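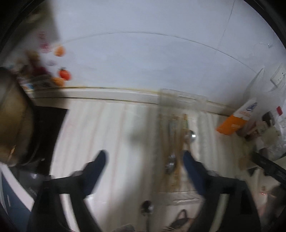 Safety > Checklists > Hand-held grippers > Scanlon, kitchen tasks

Inspection after fault: Scanlon gripper, utensil sorting
Site: Warkgate
Date: 9th July

Reason for inspection: the right finger stuck half closed on a spoon and would not release when the trigger was let go. The operator pulled the spoon out by hand, which is against the site rules. No injury. The check was done in the work area with the utensils left on the counter, the tray of spoons and wooden utensils at the back and the metal ladle or spoon in front of it. The cooktop is on the left of the same counter, so its power was confirmed off before anything else.

1. Cooktop off and cool to touch – PASS
2. Both fingers open fully – PASS on 30 cycles with no load
3. Both fingers release under load – FAIL
Comment: stuck again on 2 tries, both with a metal handle gripped low down. Wooden handles released every time. 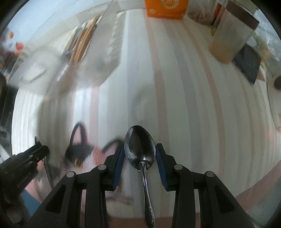
The sticking happens near the end of travel, when the pads are angled and the handle works down between them. Esik reported the same thing on their unit in December and changed the return spring. Ours still has the old spring.

4. Finger pads secure – PASS
Comment: right pad has a little play at the lower end. Watch it.
5. Joint pins seated – PASS
6. Trigger returns freely – FAIL
Comment: slow. Food residue in the slide, cleaned, better but not right.
7. Cycle count within service limit – FAIL
Comment: log shows 1100 since last service, limit is some 200 lower. Should have been caught at the weekly check.
8. Operator knows the jam procedure – PARTLY
Comment: knew to stop, did not know to set the tool down before touching the jaws. Gone over again on the spot.

Result: out of use. Tag fitted. Spring and slide kit to be ordered from Iranholm. Repeat items 3, 6 and 7 before return – full sheet if the pads are changed as well.

We use cookies to remember your site and language. Accept | Settings

© Warkgate Safety Desk | Contact | Back to top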